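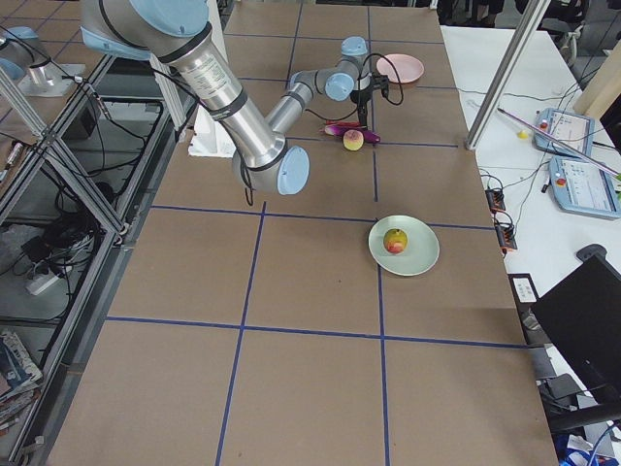 Bat workshop notebook, January

Saturday, morning

Erick brought back the club bat with the loose handle. The splice has opened on one side, maybe from the last match at Londel. I cleaned out the old glue with the thin knife and put in new glue. Two clamps, not too tight. Last time I made them too tight and the handle moved to the left, and Nafula noticed it before I did.

The new blade from Massawe is on the scale at 114 grams over what Margaux asked for. I took a little from behind the shoulders and left the middle alone, for she likes to play on the back foot and wants the weight low. Still too heavy. I will continue on the edges after lunch. 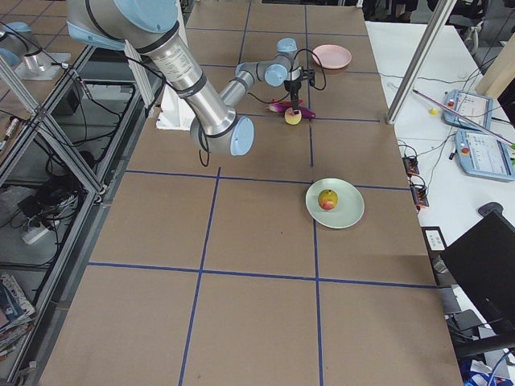 How long should a new bat be knocked in before it meets a hard ball?

I give it six hours with the mallet, in short sessions, and then one session of soft catches with an old ball. Nyokabi says four hours is enough for pressed willow. We did not agree on this yet.

Afternoon

Knocking in, Beatrice's bat. Did 285 strokes on the toe and the edges, at an angle, never straight on the bottom. There is a small line near the toe on the face. I marked it with pencil to see if it becomes longer. Oil: one thin coat only, and none on the splice or on the stickers. The bat must lie flat during the night.

The Brandmont grips are finished, except the green ones which people do not like. I used 3 of the Uto grips instead. They are a bit thicker and they roll on badly without powder. Erick, please do not take the cone home again.

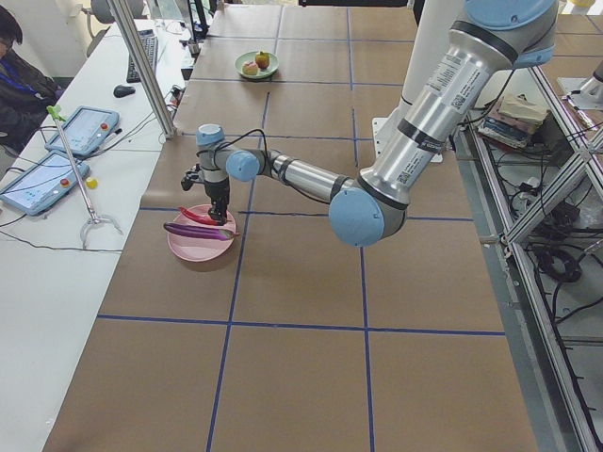
About the powder, I mean the ordinary talc, which is in the drawer under the vice. It must be wiped from the handle afterwards, or the grip turns in the hand when the player sweeps.

Margaux's blade again, 16:30. Edges rounded with the fine paper. The pick-up is much better, even if the scale still says too much. I would stop here and let her try it in the nets before I take more wood.

To do: take clamps off Erick's bat, look at pencil line, order twine, ask Nafula if the juniors want short handles or the normal ones.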